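2019-06-22
By Annelies Eberhard

Looking after a weekend car in a home garage

My coupe does nearly 3,000 miles a year, most of them between April and the first salt on the roads. A car used that little needs different care from one that goes to work every day. These are the jobs I do myself, with ordinary tools.

Change the oil by date if you don't reach the mileage. I do mine every spring and write the odometer reading on a strip of tape inside the fuel door. Last year's says 2,382 miles since the change before. Warm the engine for a few minutes before you drain it, then shut it off and let the drain plug cool enough to handle. Fit a new crush washer every time. They come in bags and the bag lasts for years.

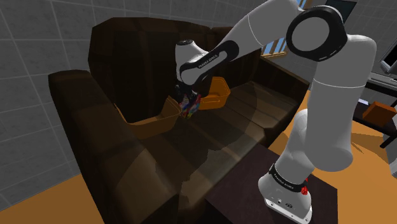 Should the parking brake be left on while the car is stored?

Leave it off and chock the wheels. Pads can stick to the rotors over a damp winter, and freeing them sometimes tears the lining. Put the car in first gear if it's a manual. I use a pair of rubber chocks from Gisler, but a cut length of four-by-four does the same work.

Tires lose pressure slowly when the car is parked. Add 6 psi over the door placard figure before a long layup, provided that stays under the maximum on the sidewall, and drop back to the placard before driving. Check them cold, with the same gauge each time. Wheel nuts get a torque wrench, in a star pattern, and a second check after the first short drive.

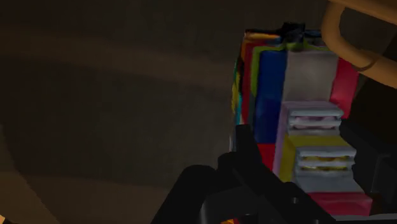
Interior trim clips are the part of the job that goes wrong most often. Buy a few spares before you pull a door card, and use a plastic pry tool so you don't mark the panel. Work over a plain mat with nothing else on it. Black clips disappear in a footwell, so I put a dab of bright paint on the head of each one. Something multicolored on a plain dark brown surface, like the blocky object here, can be found even in dim light. The same paint goes on my small sockets and the 400 grit sanding block, all of which used to vanish under the seat rails.

Leather seats need very little. Vacuum the seams first, then wipe with a damp cloth and a mild cleaner such as Grultby. Try it on the back of the seat before the front.

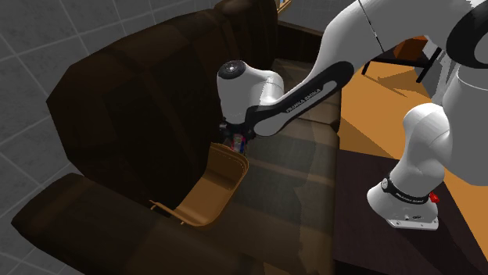 Let the leather dry with the doors open before you put on any conditioner, and use less than the label says. Marietjie Gumede, who retrims seats at Ornach, told me she sees more trouble from too much conditioner than from none. Buff off what hasn't soaked in after an hour. Perforated panels get it on the cloth only, never straight from the bottle.

Contact: Fetwood Garage Notes | © 2019 Fetwood | Back to top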